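Polling Place Readiness Checklist
Sepúlveda Precinct, Grustance Township municipal election
Inspection date: 11th November

Each item is marked OK, FIX or N/A. Anything marked FIX must be cleared before the doors open.

OUTSIDE

1. Signs at both street entrances. OK
2. No-campaigning line marked at the legal distance. FIX
Comment: Chalk has washed off on the parking lot side. A Stollel for Mayor yard sign is inside the line and so is one for the school levy. Move both and re-mark with tape.
3. Accessible parking clear and signed. OK
4. Ramp and handrail. OK
Comment: Handrail is firm. Leaves on the ramp, sweep again in the morning.

VOTING ROOM

5. Booths placed so that screens can't be read from the line. FIX
Comment: End booth faces the side window. Turn it or pull the blind.
6. One low booth with room for a wheelchair. OK
7. Cords taped down. OK
8. Exits unlocked and exit lights working. OK
Comment: The rear door sticks. It opens with a push, but the school should be told.
9. Sample ballot and voter rights notice posted. OK
Comment: Spanish copy is up too.

EQUIPMENT AND BALLOTS

10. Trekix scanner seal matches the log. OK
Comment: Seal ends in 508. Second inspector read it back.
11. Scanner test deck run and zero tape printed. OK
12. Ballots received, cartons sealed. OK
Comment: 2,000 on the delivery slip. Cartons stay closed until the full team is present.
13. Provisional envelopes. FIX
Comment: Only 40 in the supply box. Last mayoral race we ran short by midafternoon. Ask the county for more.
14. Backup power for poll books. OK

STAFFING AND FLOW

15. Both parties represented at the ballot table. OK
16. Line marked from door to check-in. OK
Comment: Expecting about 600 voters in person, more if the rain holds off. If the line reaches the hallway doors, open the second check-in table.
17. Poll watcher chairs set back from the booths. N/A
Comment: No watchers have registered for this precinct so far. Check the list again before opening.

Items 2, 5 and 13 to be rechecked and initialed on the paper copy.

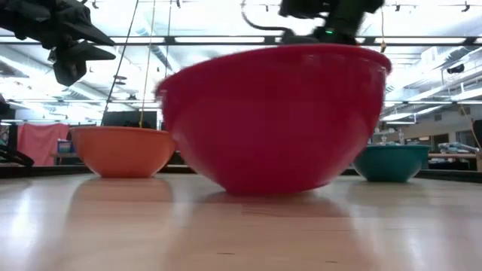 Keep the signed copy with the seal log and return both with the ballots after closing.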